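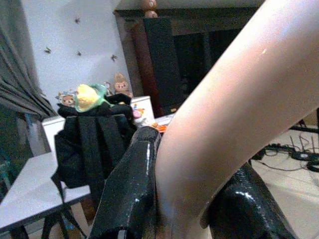 Wrist cam view, with the plush toys waiting by the black bag.

Tuesday night was teleop night again and I am still buzzing! I'm teaching the arm to pick up soft toys by driving it myself, gripper and all, while it records every move (wobbles included). My first 16 demos were rubbish. Then Þórey told me to slow right down and pause before closing the fingers, and wow, what a difference in my driving. Plush is tricky, it squishes and rolls away on you. My favourite so far is the yellow and green one. Next up, the little brown bear!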